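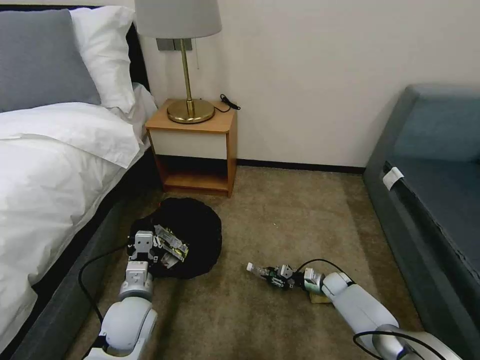 Guest room, bedside: left gripper at the mouth of the black bag, right gripper holding a small white cylinder.

Bedroom Pickup Tips for Two-Armed Helpers: The Software Side

Welcome back to the tips page! Last time I went on (and on) about closets, so this time we're staying out on the carpet, where most of the bedroom trouble lives anyway. These are all planning and perception tips, meaning you can do every one of them from the chair with a cup of coffee beside you. I run Wando for the planner and Mestomer for the object labels, but I've tried to keep the wording general so you can find the same knobs in whatever you use.

Treat a soft bag as a heap until you've found its opening

A slumped fabric bag is a terrible thing to fit a box around. The outline changes every time you touch it, and a planner that believes in the old outline will happily drive a fingertip straight into the side. I have my perception step look for the opening first and store that as its own target, with a fresh look after every touch. If the opening faces up, as it does on the black bag by the bed, come in from above and keep the approach slow for the last 2 inches.

Dark fabric on a light carpet is easy to find, but the inside of a dark bag is another story. Depth readings in there get patchy. Fill the gaps as "unknown" and never as "empty," and your planner will stay polite about it.

Crinkly wrappers need their own grasp setting

Snack packets are shiny, they fold where they like, and the printing breaks up into little scraps of color that a label model may take for several objects. Merge any patches that touch before you choose a grasp. Then turn the closing force down, pick a point near the rim that's sticking out of the bag, and let the arm lift a little and look again before it commits to the whole pull. I keep a grasp profile called "crinkle" and use it for chip bags, tissue packs and bread sleeves, and it has saved me a great many crumbs.

When the other hand is full, tell the planner so

This is the one I get the most letters about. If the right gripper is holding something, even a small cylinder, the collision model has to grow by the length of that thing, in the direction it's pointing. Mine forgot this all through February and I couldn't work out why the arms kept stopping so close to each other. Attach the held object in software the moment the fingers close, detach it the moment they open, and put both lines in the same script so you can't change one and forget the other.

Give that hand a parking spot, too — somewhere over open floor, clear of the bed and the sofa — and have it wait there until the bag job reports done.

Black cables are obstacles

Arm cables loop over the gripper and trail along the rug, and charging cables sit coiled on nightstands, and to a camera they're all the same thin dark squiggle. I label every one of them "cable, do not touch" and pad them generously. For the ones that belong to the arms, limit wrist turns in the planner to 16 degrees per step, with a check in between. It's slower, yes, but I'd take slow over a snag any day of the week!

Draw your no-go zones loosely around bedding

A duvet hanging down the side of the bed doesn't hang in the same place two mornings running. Push the keep-out line well past the fabric toward the room. Do the same for a lamp, shade and all, and set the height limit generously so an elbow swinging back can't reach it. Sofa fronts can have a tighter line, though a little tag on a cushion will sometimes come up as litter. Add "tag" to your ignore list and save yourself the tugging.

Save the run before you fiddle

Before changing any setting, save a copy of the plan and the camera log under the name of the room. My folder is called Barrientos, after the street, with a subfolder for each bedroom. When a pickup goes badly, replay it at half speed with only the left arm shown, then only the right, and then the pair together.

Next time: laundry on the floor, and how to get your planner to tell a sock from a shadow. The Nitirance settings sheet some of you asked for will go up with it.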